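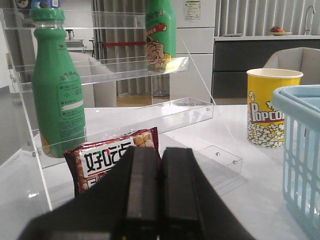 Filed under: Home Robots > Kitchen & Pantry > Good Habits

Set house rules before you let an arm near the snacks. Ours came from Leonie Rakena, who runs a Plondow unit at home.

1. Clear the path first. Leave a hand's width between a bag and the rack, and between the rack and the basket.

2. Keep one basket for the robot and put it in the same spot every time. Look inside before each run and take out anything left from the last one.

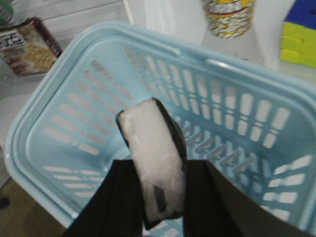
Gripper fingers inside the blue basket.

3. Limit the load. We stop at 4 items per basket. Glass and open drinks are moved by hand.

4. Check the finger pads in good light. Replace a pad that has started to peel.
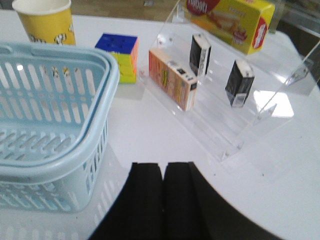
5. Restock by shape. Boxes can stand up or lie flat on a stepped stand, but keep labels clear of the fingers. Wipe clear shelves with a dry cloth.

6. Stay within reach of the stop button until the arm is parked.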